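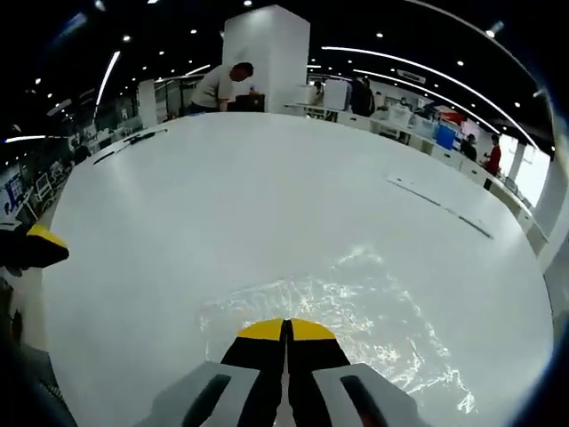
Does anyone know how to get rid of that sparkly web of light on a white tabletop? We've just moved into a shared office in Skirnwood and I love the place, white pillars, dark ceiling, heaps of desks, and a big white table that we all gather at. The trouble is the bright rippling patch that spreads across the top, all squiggly like the bottom of a swimming pool. It's gorgeous! But try reading a printed plan in the middle of it. I've wiped the table down twice and the pattern is still there. Is it the finish, the lights, or something else? I'd hate to lose the table, it's my favourite thing in the room.

Elif Naz Başaran

Oh, I love these! They're called caustics, same as the ones in a pool. Light gets bent or bounced by something slightly wavy and bunches up into bright lines. So cleaning won't touch it, your tabletop is only the screen. Go looking for the culprit: a glass of water, a drink bottle, a wavy bit of clear plastic, a shiny phone case. Lay your hand flat just over the patch and move it slowly outwards until the pattern lands on your skin, then keep following it up towards the light. I did this at our old place in Puvgate around 7 in the morning and traced mine to the bottom of a clear storage tub on top of a cupboard. Shifted the tub, gone. I was a bit sad to see it go.

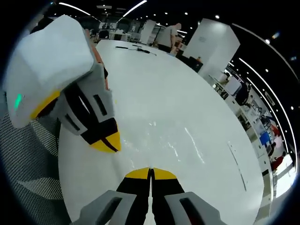 If it moves through the day it's sun, and if it stays put it's one of the ceiling lights, so put a bit of masking tape at the edge of the pattern and check it after lunch. With sun you only need to turn a blind. With a ceiling spot, ask whoever runs the building whether it can be tilted a little.

Nazma Samarakoon

Get a desk mat. Ours is 600 mm deep, dark grey felt, no more glare.

Dirceu Araújo

Felt mat would work but you'd cover up a beautiful table! Try Nazma's tape thing first, it's fun and it's free. Also worth swapping to matte paper for your plans if they're glossy, mine were and half the glare was coming off the page.

Quentin Rolland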